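## About Brumik

Brumik is a small animation studio in Hobart. Mahnaz Bahrami and Angus Gillies started it after years of colouring other people's talking animals. We've finished 103 shorts and doubt all of them needed making.
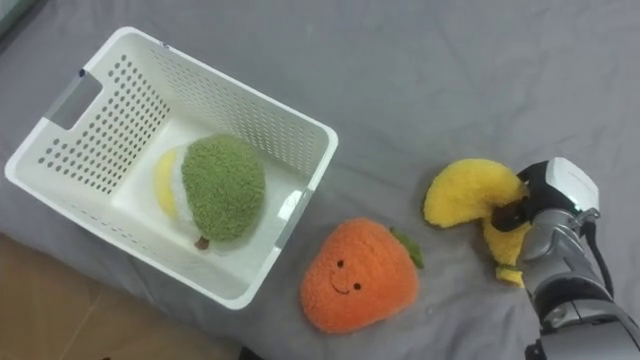
*Plush avocado in a white basket.*

We don't promise "magic" – most studios that do are selling a render farm. Pouran Talebi reads every script and sends most back. Features? We'll believe in ours when somebody pays for it.

Enquiries go to Angus, mornings only.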